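Sat 21 March

Up at 6:40, cold, dry, wind from the north. Coffee, then straight to the bench. The plan for the day was to finish the sorting of small hardware that I have been putting off since the Wernberg feeder came apart, and to settle the question of which gears go back in and which go in the spares tin.

Feeder

The Wernberg is a bench-top parts feeder, older than I am comfortable with, single speed, driven through a plastic gear train. Dinesh Haque sold it to me with the cover missing. The fault is intermittent: it runs clean from start, then after 15 minutes or so under load there is a tick once per turn of the output shaft. No tick with the load off. I had blamed the shaft bushing. Took the bushing out on Thursday, measured it, found nothing outside what I would expect of a worn but usable part, and put it back.

Tick once per output turn means the fault is on the output gear or something fixed to it. A damaged tooth on the small gear would tick several times per output turn. I should have written that down before pulling the bushing and saved an evening.

Cleaned all the gears in warm water and dish soap with an old toothbrush. No solvent. I do not know what plastic they are and Kaede Hamada lost a set by wiping them with brake cleaner, which crazed the hubs. Rinsed, shook off, left on a towel through breakfast.

Checked the large one under the lamp. One tooth has a raised burr on the trailing flank, low down, near the root. Could feel it with a fingernail before I could see it. Took it off with three strokes of a fine stick and went over the neighbors on both sides for the same thing. The neighbors were fine. Grease goes on at assembly and not before, or it will pick up every bit of lint in the room.

Hardware

The nuts came out of the Pedstead box, which has been a mixed box for as long as I have had it. Two thread pitches, same distance across the flats, same black finish. A wrench cannot tell them apart. The only reliable test is to run a known bolt in by hand. If it goes past the first full turn without resistance it is right; if it binds at a turn and a half it is the other pitch and must not be forced. I keep two test bolts for this, one of each pitch, tied to the box lid with string so that they do not end up in the box themselves.

Total through my hands this morning: 234. I counted because the inventory sheet wanted a number and the last number on it was a guess by me. Five had damaged threads and went to scrap. Thread damage was all in the first turn, so they were probably started crooked at some point. I could chase them with a tap, but the tap costs more time than the nut is worth.

Shanthi Debnath called at 10:20 to ask if I still had the Risero catalog with the rubber feet in it. I do. She is building a stand for a lathe and wants feet that will not walk. Said I would drop it off on the way to the dump in April, which she did not think was soon enough. Will scan the page instead.

Work surface

Moved to the white table for the afternoon, as the bench top is too dark for black parts. I have lost more small black parts on that bench than I have lost anywhere else in the house. Tried the white table bare last weekend and things rolled and skated on it. A mat fixes this. The quilted one has enough texture that a nut laid flat stays where it is put, and the blue-gray is light enough that a black part shows up against it.

Rules for the mat, so I stop breaking them:

Only the current job on it. Tools go on the table behind.

Parts laid out with space between them. No piles.

One dish, for whatever is waiting to go back in its box. Empty it before starting the next lot.

No drinks on the table at all.

The dish is the square white one from the old bathroom set. Rim is low enough to slide a part over with one finger. I tried a deep bowl first and spent the whole time fishing. Leidy Betancur recommends magnetic dishes, and for steel hardware she is right, but I do not want magnetized nuts and a magnet does nothing for plastic gears.

The tape measure and the green-capped markers stay toward the back of the table. The gray enclosure with the clear lid is back there too and needs to be mounted on the wall before it becomes a shelf. I marked out for it in pencil last month and then painted over the marks.

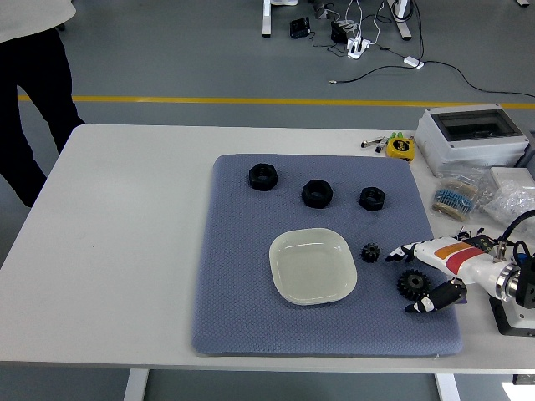
Left to do

Confirm center distance on the Wernberg before refitting the large gear. If the housing has spread, a clean tooth will not cure it.

Put the small gear back on its shaft dry, turn by hand through a full output revolution, and feel for the tick before any grease goes on.

Label the two halves of the Pedstead box. Masking tape falls off in the damp, so use the paint pen.

Ask Shanthi Khondokar for the Cassim calipers back. She has had them since the fence job.

Scan the feet page for the other Shanthi.

Evening

Soup. Wind dropped after dark. Read ten pages of the feeder manual, which covers a later model and puts the drain screw on the wrong side. Wrote a note in the margin. Bed at 10:30.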